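손으로 드는 그리퍼를 이용한 정리 작업의 실습 수칙 정리
캡스톤 프로젝트 결과 보고서

1. 들어가며

저희 조는 처음부터 수칙을 쓰겠다고 모인 팀이 아니었습니다. 원래 계획서에는 그릇과 보관 용기를 선반에 올리고 내리는 동작을 모아 로봇 팔에 학습시키는 것까지가 목표로 적혀 있었고, 수칙은 부록 한 쪽이면 충분하다고 생각했습니다. 그런데 학기 초에 모은 시연을 다시 열어 보니 사람마다 잡는 법도, 시작하는 자세도, 실패했을 때 처리하는 방식도 제각각이어서 서로의 자료를 섞어 쓸 수가 없었습니다. 지도 교수님께서 그렇다면 차라리 그 부분을 제대로 써 보라고 하셨고, 그래서 이 보고서가 되었습니다.

학기 전체로 보면 시연 2,637건을 기록했고, 그중 361건을 검토 과정에서 제외했습니다. 제외 사유는 4절에 모아 두었습니다. 프로젝트 이름 Lirnerus는 조원들이 투표로 정한 것이고 별다른 뜻은 없습니다. 기록 관리에는 선배들이 물려준 Flikeo라는 스크립트를 조금 고쳐서 썼습니다.

2. 물체를 고르고 놓는 기준

투명하거나 반투명한 용기는 꼭 넣기로 했습니다. 실제 부엌에 가장 많은 물건인데도 손목 카메라로 보면 윤곽이 흐려지기 쉬워서, 쉬운 물체만 모으면 나중에 쓸모가 없겠다는 의견이 많았습니다. 대신 배치할 때 지킬 것을 정했습니다. 뚜껑에 조명이 강하게 반사되면 용기를 조금 돌려 놓고, 그래도 남는 반사는 그대로 기록하되 메모란에 적습니다. 상표 라벨은 떼지 않습니다. 물체 사이가 좁으면 손가락을 거의 닫은 상태로 접근하고, 틈 앞에서 한 번 멈춘 뒤에 움직입니다.

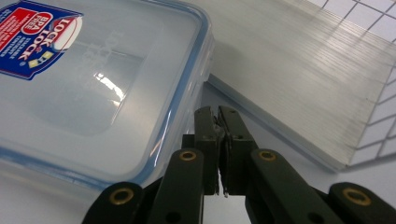 - 4 -

LOCK & LOCK 용기처럼 뚜껑 가장자리에 푸르스름한 테가 둘린 것은 그 테를 접근 방향의 기준으로 삼기로 했습니다. 옆에 골이 진 반투명 판이 바짝 놓여 있으면 판의 두꺼운 가장자리와 용기 사이의 틈이 생각보다 헷갈립니다. 이런 배치는 숙련된 사람이 먼저 해 보고, 손가락 끝이 판을 밀지 않는지 확인한 뒤에 다른 조원에게 넘깁니다.

3. 양손 작업 수칙

양손 작업은 저희가 가장 오래 토론한 부분입니다. 처음에는 Jerberg 실습실에 붙어 있던 안전 수칙을 그대로 가져왔는데, 고정형 로봇 팔을 전제로 한 내용이라 손에 드는 도구에는 맞지 않는 항목이 많았습니다. 그래서 한 줄씩 읽으면서 고쳤고, 남은 것은 다음과 같습니다.

가. 시작 자세에서는 양쪽 집게가 서로 마주 보게 하고, 그 사이의 작업면을 비워 둔다.

나. 케이블은 손목을 따라 아래로 내려가게 한다. 팔을 끝까지 뻗어 보고 당기는 느낌이 있으면 기록을 시작하지 않는다.

다. 소매는 손목에서 정리한다. 소매 끝이 기구의 관절 쪽으로 들어가지 않아야 한다.

라. 선반 위의 용기를 다룰 때는 한 손이 먼저 닿고, 다른 손은 그다음에 움직인다. 내용물이 든 용기는 뚜껑이 닫혔는지 눈으로 확인한다.

마. 바닥의 전선과 멀티탭 위치를 교대할 때마다 말로 알려 준다.
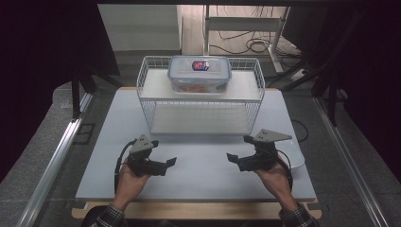
바. 두 그리퍼가 서로 가까워지면 물체를 쥐지 않은 쪽이 물러난다. 둘 다 쥐고 있으면 왼손이 기다린다.

바 항목은 언뜻 사소해 보이지만 효과가 꽤 컸습니다. 누가 물러날지를 정해 두지 않았을 때는 같은 상황에서 어떤 사람은 오른손을, 어떤 사람은 왼손을 뺐고, 학습 쪽을 맡은 조원이 그 자료를 보고 한숨을 많이 쉬었습니다. 마 항목은 Peixoto 팀이 중간 발표 때 제안해 주신 것을 받아들였습니다. 이 자리를 빌려 감사드립니다.

4. 기록에서 제외하는 기준

제외 기준은 짧을수록 지키기 쉬웠습니다. 물체를 떨어뜨린 시연은 제외하지 않고 실패로 표시해서 남깁니다. 제외하는 것은 시작 자세를 지키지 않은 경우, 케이블이 걸려서 손이 멈춘 경우, 손가락이 카메라를 가린 경우, 그리고 조작자 스스로 수칙을 어겼다고 신고한 경우입니다. 마지막 항목은 벌칙처럼 느껴지지 않도록 이름을 적지 않기로 했고, 그 뒤로 신고가 훨씬 편해졌습니다.

한 사람이 연속으로 조작하는 시간은 20분까지로 했습니다. 그리퍼가 무겁지는 않아도 같은 자세로 오래 들고 있으면 손목이 먼저 지치고, 그때부터 접근 각도가 조금씩 낮아집니다.

빈 용기를 잡을 때는 손가락을 충분히 벌리고 들어갑니다. 용기가 두 손가락의 가운데에 오지 않더라도 용기를 손으로 옮겨 맞추지 않고, 그리퍼를 움직여 맞춥니다. 실제 환경에서는 물체가 알아서 가운데로 와 주지 않으니까요. 옆에서 다른 그리퍼를 든 손이 화면에 들어오는 것은 허용합니다. 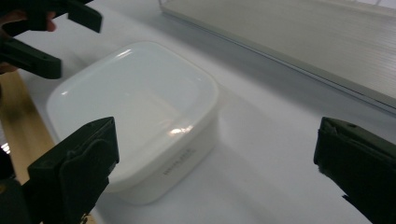 그림 3. 손가락을 벌린 그리퍼와 흰색 플라스틱 용기

5. 아쉬운 점과 다음 학기 계획

수칙을 학기 중간에 고쳤기 때문에 앞뒤 자료의 기준이 완전히 같지는 않습니다. 개정 번호를 기록마다 남겼어야 했는데 그 생각을 너무 늦게 했습니다. 다음 조는 첫 주에 이것부터 해 두시기를 권합니다. 조명 조건도 메모로만 남아 있어서 나중에 분류하기가 어려웠습니다. 12월 발표 전까지는 메모란을 선택 항목으로 바꾸고, 반투명 용기만 따로 모아 손목 카메라 기록을 다시 검토할 생각입니다.

수칙 전문과 점검표 양식은 실습실 공용 폴더에 올려 두었습니다. 고칠 부분이 보이면 원본을 바로 수정하지 마시고 사본에 표시해서 저희 조에 보내 주세요.

제출일: 2025년 7월 14일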